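Skutness Foam Letter Set, Large

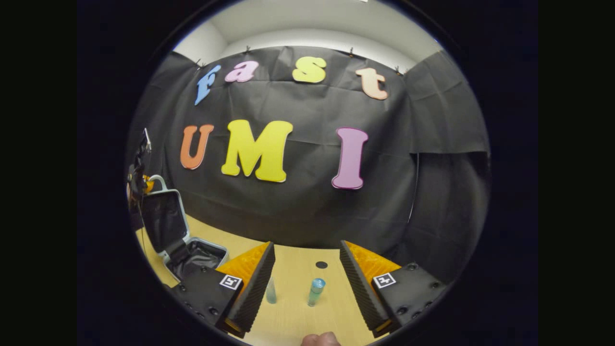 Foam letters on a dark gray fabric backdrop, held up with small black clips.

The Skutness set is for people who need a word on a wall by this afternoon and would like it off again by tomorrow. School plays, bake sales, retirement parties for coworkers whose last name has too many consonants - it copes with all of them, within reason.

Each box holds 500 letters in mixed colors, upper and lower case, in two sizes. We don't sort by color. A customer once asked for a box with no yellow in it and we wished her well.

What to hang them on

Fabric is kinder than paint. Felt or heavy cotton works best, and a dark shade makes the pale letters readable from the back row. Iron it first if you're that sort of person. Plain office clips will hold the top edge, and four are enough for most bedsheets.

Sticking and unsticking

Use the Dridlow dots supplied, two per small letter and four per large one. Press for 9 seconds. They peel off cotton cleanly but are less polite to wallpaper. Refill packs of 3000 dots are sold separately and last longer than most hobbies.

A note on the letter Q

You get 9. We have raised this with the factory.

Storage

Keep flat, out of direct sun, and away from dogs. The Sowa tray fits the small letters. The large ones go in the Zavard box, or under a bed like everything else.

Returns

Unopened boxes can come back any time before the end of September. Opened boxes can come back if every letter is in there, and Catherine Gillies in our returns office does check.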